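Surface and Colour, Unit 6: Colouring inside a raised edge
Handout for the evening group, Prarnon Studio
Notes by Florin Toma

Welcome back, everyone. Last time we spent so long on drawing borders that we never got to filling them, so that's where we'll pick up. If you missed it, don't fret – you can borrow my notes at the break.

1. Why raised bands are harder than flat ones

A flat strip lets your hand run off the end and nobody minds. Put a rim around it and you have to slow down at both ends, and the colour goes on heavier in some spots and thinner in others. Some of you will want to get rid of every streak, and some of you will grow quite fond of them. I'm in the second lot, I'll admit, though I do like a clean rim.

Have a good look at the three bands on this white piece, dark at the top and bottom with a coral red between them. The grey showing through the dark and the pinkish patches in the red are what I mean by uneven coverage. Notice too how much the plain white around the colour does for it, and how the blue behind sets off the whole lot.

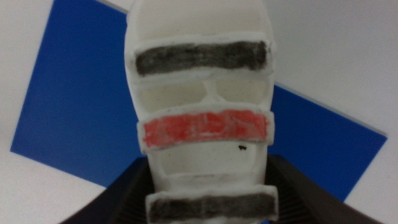 2. Your turn

Choose two colours, one dark and one warm, and try them on the practice strips first. Work from the rim towards the middle, with less on your brush than you think you need. Let the first coat dry before you decide whether it wants another – about 27 minutes is usually plenty in our room, a bit longer if it's raining.

Leave at least one band with its streaks showing. We'll put everyone's side by side at the end and have a chat about which ones we keep looking at.

3. For next time

Bring an old soft brush and a scrap of blue card to stand your piece against.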